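4.2 Storage, assembly and repair of seating in shared halls

The survey returns described in Section 3 show that seating is the largest single item of movable property in most shared halls, and the one for which the fewest records are kept. Of the 200 halls that replied, 67 held a written list of their chairs. The remainder relied on the memory of the person who opened the building, or on the invoice from the last purchase where this had been retained. Halls in the Skurnbridge district were more likely than others to hold a list, a result that reflects the district's long-standing grant rules, under which furniture bought with public money must be entered in a register and inspected each December.

The absence of records has practical effects. When a chair fails, the hall must decide whether to repair it, to strip it for parts or to discard it. Each of these decisions depends on knowing the model and its age. Respondents without a list reported that broken chairs were usually moved to a back room and left there. In one hall at Montes the stock of broken chairs had grown to the point where the room could no longer be let, and the loss of income over a single winter exceeded the price of the missing parts.

The type of chair also matters. Older halls tend to hold wooden stacking chairs, which can be mended with glue, clamps and ordinary screws. Halls furnished more recently hold chairs with moulded plastic seats, in which the seat, arms and base are supplied as separate pieces and put together on site. These are lighter to carry and easier to wipe down, but their fixings are particular to the maker. A bolt from one range will seldom fit another, and several respondents had bought two or more ranges without being aware of the difference. Work on such chairs is commonly carried out with the seat turned over on a table, so that the fixing points can be reached without kneeling (Figure 6).

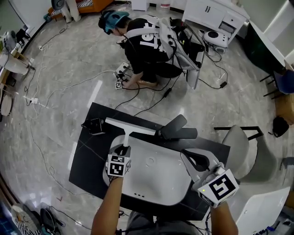
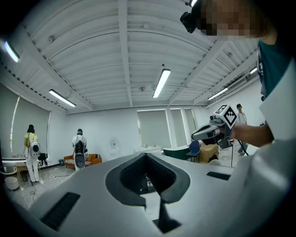

Figure 6. Two views of one place. First view: a white plastic chair seat upside down on a black table, with a T-shaped bracket attached and an armrest piece beside it. Second view: a light grey housing, with a person in a dark teal shirt at upper right.

Table height was raised in the interviews more often than any question of tools. Folding tables of the kind found in most halls are low for standing work, and the people who carry out repairs are, for the most part, retired. At Prillness the hall had set a pair of tables on timber blocks for the purpose. The blocks were stored with the tables and had been painted so that they would not be taken for firewood. Other halls reported that repairs were done on the edge of the stage, where the height was judged to be suitable but the lighting was poor.

The keeping of spare parts followed no common pattern. Some halls held a labelled box for each range of chair. Others kept all fixings together in a tin or drawer, and sorted through it as the need arose. The parish of Ivport, whose hall accounts begin in 1717, offers a useful comparison over time. Its early entries record payments to a joiner for benches, made and mended in the same village, with no mention of parts at all. The present hall orders its fixings by post, and the minimum order is larger than the hall expects to use. The surplus is passed to two neighbouring halls under an informal arrangement that none of the three has written down.

Such arrangements are of interest to this study as they show that halls already share goods in the absence of any formal scheme. They are, however, open to failure when the people concerned move away. Two respondents described sharing arrangements that had lapsed in this manner, and in both cases the parts themselves could no longer be found. The question of whether a district register of spare parts would be used, and who would bear the cost of keeping it, is taken up in Section 5.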